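Prillgate cable morning returns to the hall on Monday

Anyone with a drawer full of chargers they can no longer match to anything will be glad to hear that the Prillgate cable morning is coming back in April, and that it has found itself a rather bigger room this time (with a carpet, and proper curtains!). Doors open at ten on Monday and the kettle will be on well before that.

The morning was started by Esther Nyanda and her sister Joyce, who were clearing out a cupboard at home and found they had kept the lead for every telephone they had ever owned. At the last one 215 leads and adapters came through the door, and 100 of them went home again with somebody who had a use for them.

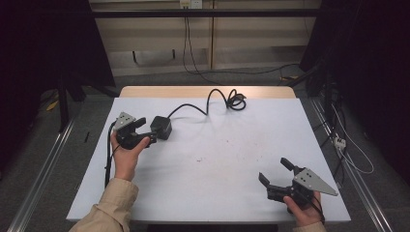
Sorting is the slow part, and Wycliffe Sang, who looks after the tables, would be ever so grateful if people could make a start before they set out. Keep each adapter together with its own cord, and please do tie the cord up if you can. A small black adapter with its cord curled into a tangle and the plug away at the far end takes up half a table, and by eleven o'clock there is never half a table to spare. A bit of string or an old hair band does nicely.

Leads left over at the end will go to Shabani Shirima's repair bench in Hudomley. Entry is free, and there will be cake.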